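Stop Making Me Guess What My Power Costs

My electric bill for January was two pages long and had eleven separate line items on it. I read every one of them at the kitchen counter with a cup of coffee going cold, and when I was done I could not have told you what it cost me to run the dryer on a weeknight. I've been paying electric bills since I was nineteen. I own a calculator. I'm the target audience for this stuff!

So here's my opinion, and I'll spend the rest of this page arguing for it: a household should be able to know the price of electricity at the moment it uses it, in plain dollars and cents, without logging in to anything.

I live in Ostisside, where our power comes from Starby, a mid-size utility that moved all of us onto time-of-use rates a couple of years back. I was in favor of it. I still am, mostly. Power is cheap to make at some hours and awfully expensive at others, and it makes sense that the price should move around to reflect that. If everybody in town comes home, cranks the air conditioning and starts dinner at the same time, somebody has to fire up the costliest plant on the system to cover it. Charging the same rate at midnight and at suppertime hides all that.

What we got, though, was a rate plan with 6 price periods. Weekday and weekend, summer and winter, something called "shoulder," and a holiday schedule that lives in a separate PDF. I printed it and stuck it on the fridge, and my family ignored it with real dedication. Can you blame them? Who checks a chart before they make toast?

The meter knows, but it won't say

The part that gets under my skin is that the information exists. The meter on the side of my house talks to Starby all day long. They know what I used between 4 and 5 p.m. They know what they charged me for it. And I get to find out weeks later, in a lump, when there's not a thing I can do about it.

Imagine a gas station that worked like that. You'd fill the tank, drive off, and get a letter the next month telling you what a gallon had been going for. People would be out in the street.

There's a portal, sure. I've used it. I downloaded my own data once, and it came as a spreadsheet of 1,024 rows with the times listed in a time zone I don't live in. I did get through it, over a couple of evenings, and I learned that our old water heater was kicking on at the worst possible hour nearly every day. I moved it to a timer (a cheap one, and it took me longer to find the screwdriver than to set it up) and the next bill dropped by 40 dollars. Great! But I had to be stubborn and a little weird to get there. A rate plan that only pays off for stubborn weirdos isn't doing much for the grid.

Smart gadgets aren't the answer either

The usual comeback is that the house will take care of it for us. Buy the connected thermostat, the connected washer, the connected plugs, and let them all haggle with the utility while you sleep. I tried that for a while with a home energy hub called Torora. It was fine when it worked. It also paused the dishwasher halfway through a load while we had company, and it sent me a cheerful message about it afterward.

I don't hate automation. If you've got an electric car, letting it pick its own charging hours is a no-brainer. But plenty of people rent, or have a fifteen-year-old washer that runs perfectly well, or don't want their laundry room on the internet. They pay the same rates I do. They shouldn't have to buy a houseful of new equipment to get a fair shot at the cheap hours.

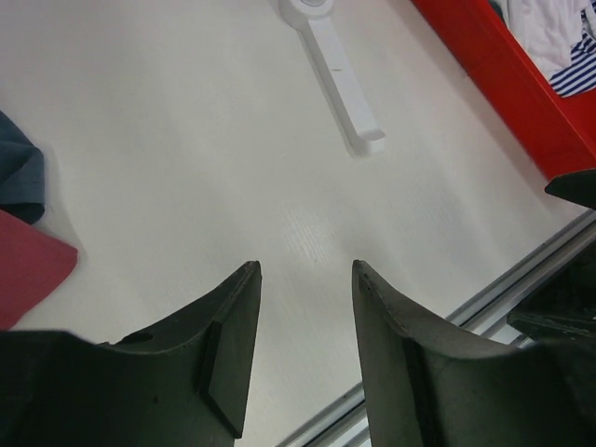 What I'd ask for

A light. That's pretty much it. Over in Begay, the little town-owned utility sends every customer a plain plastic box that plugs into the wall and glows green, yellow or red depending on the price right now. It has the actual cents per kilowatt-hour on the front in big numbers. My sister-in-law has one next to her coffee maker and her kids, who are not what I'd call energy policy people, will yell "it's red!" if she goes near the oven.

I'd also cut the price periods down to three. Some of my neighbors who follow this more closely than I do say that throws away precision, and they're right, it does. I'd trade it. A rough signal that a tired person can remember at the end of the day beats an exact one that sits in a PDF.

And put one number at the top of the bill: what you'd have paid if you'd shifted your biggest load by a few hours. Starby could do that tomorrow with the data it already collects. The utility would get its flatter evenings – the whole reason it gave us for the new rates – and the rest of us would get a fighting chance.

I sent all this to Starby's customer feedback address, by the way. The auto-reply said my comment was limited to 100 words, so I've put it here too.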